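4.3 Acceptance of the evening flood warning

The lower part of Muton lies between the old embankment and the river Pritaleo, and it is the part which was evacuated first in September. In this section we consider how the households received the warning and how long they needed to leave. The data come from the Gemora survey, which is described in Section 3. Of the 200 households that were contacted, 70 had lived in the town during the previous flood, and we treat them as a separate group.

The first warning was sent to mobile phones at 15 minutes before the siren. Many respondents read it but did not act on it. They waited for the siren, or for a neighbour to knock on the door. In the group with earlier flood experience this waiting was longer, a result which we did not expect. A possible explanation is that in the previous flood the water stopped below the embankment, and these families remembered the night in the shelter as a useless one.

Figure 4. Simulated robot arm with the gripper above a white tabletop.
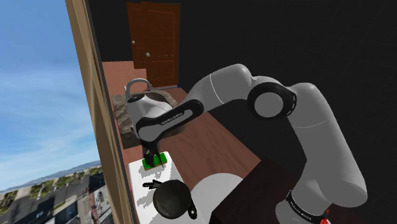 One respondent objected that the message "told us the river was high, and we could see this from the kitchen", and that it did not say which road was still open. We met the same complaint in many of the open answers. The text of the warning gave the water level at the Nguyen Bridge gauge, but it gave no route and no name of a shelter. For a person who does not know the gauge, a level in centimetres has little meaning.

The choice of the shelter was also difficult. The school was nearer for most of the families, but the road to it passes under the railway and was closed early. The sports hall is on higher ground and remained reachable during the whole night. Households with a car went mostly to relatives outside the town, while those without a car depended on the bus, which made its rounds every 10 minutes until the road along the river was blocked. We have no data on the persons who left by bus after this moment, as the lists at the stop were not continued.

Figure 5. Green rectangular block and grey shadows on a white sheet, rendered view.
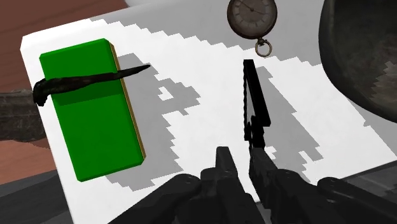
This section was last modified in September (version 2).

It must be noted that the survey was made among people who returned to their homes. Families who were moved permanently are missing, and their opinion of the warning could be more severe. The answers about time are also given from memory. We compared them with the record of the siren where it was possible, and in most cases the order of events was correct even if the exact minute was not.

The relation between the content of the message and the moment of leaving is examined in Section 4.4, where the households with small children and those with animals are treated separately.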